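Bench notebook, building systems, July
Plovholm, lower floor

Second pass at the sublease floor plan for the Faslow building. The owner's rep wants a rentable area figure that matches the lease exhibit, and the lease exhibit says 3830 square feet. My tape-and-laser number keeps coming out lower. Spent the morning finding out where the difference lives.

Setup: laser on the short tripod, reference point at the northeast column, all shots taken at waist height. Doors propped. Re-shot the two long walls because the first readings disagreed with each other by more than the instrument allows. The second set agreed. I think the first time I had the foot of the tripod on the carpet edge.

Where the difference is, as far as I can tell:

Corridor. The exhibit gives the tenant the whole corridor. Arnar's drawing from the last refit gives the tenant half and puts the other half in common area. If the whole corridor goes in, most of the gap closes.

Riser closet. Drawn as tenant space in the exhibit. It opens only from the stair side and has the building's main panel in it, so I would leave it out. Marked in red on the print.

Window line. Exhibit measures to the glass. I measured to the inside face of the sill. Need to read the standard again before picking one. Glass is probably right where the glazing is more than half the wall height, and on the south side it is. On the north side I did not write the sill height down. Go back with the tape.

11:20. Stopped to transfer numbers. Sheet 2 has the raw shots, sheet 3 the corrected ones. Do not use sheet 1, the scale bar is wrong on it (printer shrank the page to fit).

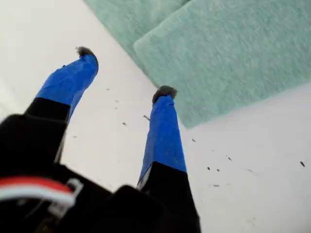
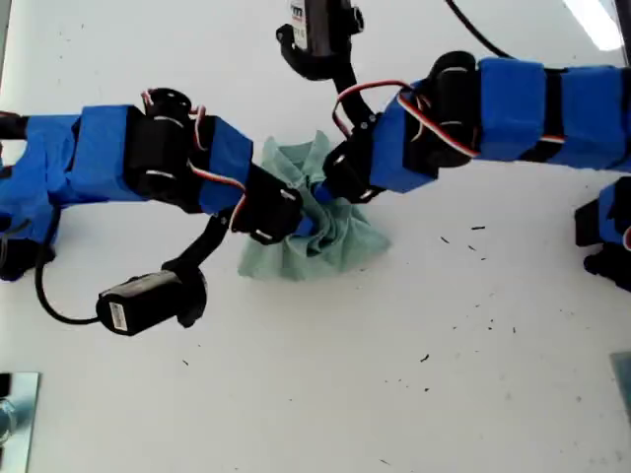 Bañuelos read the draft over lunch and wrote in the margin that the corridor can't be settled from the drawings at all, and that the thing to find is the amendment, as the exhibit was redrawn when the suite was split and the old outline may have been left in by mistake. Fair point. I had been treating the exhibit as one document and the date on it as the date of everything in it. Asked the owner's rep for the full set with amendments.

Afternoon. Checked the load factor while waiting. The listing sheet applies it to the exhibit area, so any error in the exhibit gets carried into the rent twice, once in the area and again in the share of common space. On the corridor alone that matters. Did not work out a dollar figure, no point until the amendment turns up.

Storage room at the back: 311 square feet by laser. The old plan rounds it to 400, which is not rounding by any rule I know. Possibly it included the alcove before the wall was moved. Patch line in the ceiling is where the wall would have been. Drew it dashed.

Printed the plan again at 100 percent, checked the scale bar against the steel rule, good.

To do:
North sill height, three windows.
Door swing at the rear exit, I drew it opening in and now doubt it.
Ask Arnar whether the half-corridor split came from the owner or was his own reading.
Keep the riser closet out until someone shows me a reason.

Laser is back in the cabinet, battery low. Prints are in the flat drawer under Faslow, sheet 3 on top.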